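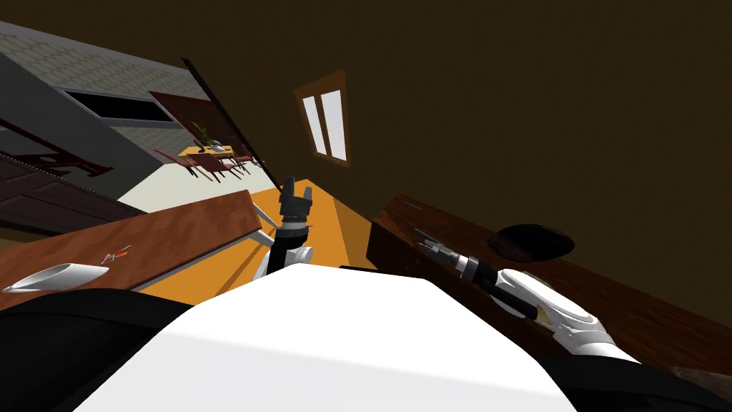
Interior view with a dark wooden counter and an orange floor. Computer-rendered.

Sornden shopfront record opens for public entries in April

PRESS RELEASE – for immediate use

A record of the old shops of Sornden will open to the public in April. The Sornden Shopfront Record covers 84 premises on Zelberg Street and the lanes behind it, and people who live, work or once traded there are invited to add photographs, receipts, floor plans and written memories.

The first part of the record was compiled by local historian Sointu Lappalainen over two winters. She walked each side of the street, noted what was left of the original fronts and compared them with trade directories and rate books. Of the 84 premises, 76 have been matched to at least one former business. The other eight have no confirmed trade before 2000, and information on these is especially welcome.

The best documented is the Van Leeuwen building at the lower end of the street, which was a draper's, then a seed merchant's, and is now divided into flats. Its tiled entrance and two cast-iron columns are still in place. A painted sign on the side wall was covered when the neighbouring house was raised by a storey, and the record includes a family snapshot in which most of the lettering can be read.

“I used the chemist's on the corner for years and could not have told you what colour the door was,” said Sointu Lappalainen. “Most of the people I spoke to started by saying they remembered nothing. Then they told me where the scales stood and which step was worn.”

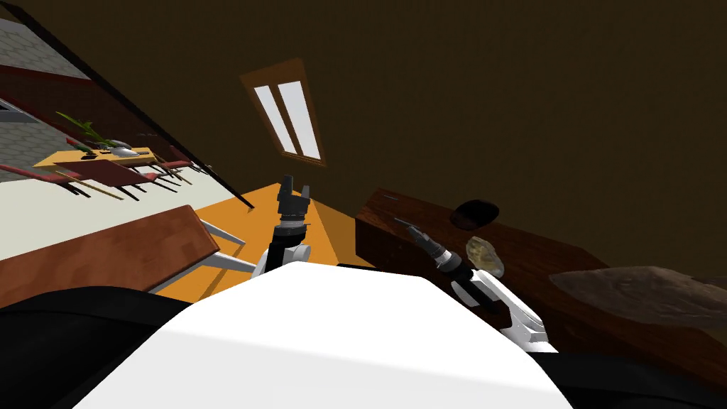

The record is concerned with interiors as well as fronts, as many shops kept their fittings long after the windows had been replaced. Each entry has a section for shelving, floors, lighting and serving areas. A wooden counter can be entered as a feature of its own, with its position in the room and the trade it served, if known. Fittings that have been moved to another address may also be listed – please give both addresses.

Entries can be made online or on paper forms from Sornden Library. The website has been built by Lident, which will also scan loose prints and return them within 10 working days. Albums should not be posted. Contributors keep the rights to their own pictures and may ask for a name to be left out.

An opening evening will be held at the library at 7pm, with a short talk and a large street plan on which visitors can mark corrections. Admission is free.

Press enquiries: Sointu Lappalainen, Sornden Shopfront Record, c/o Sornden Library, Zelberg Street.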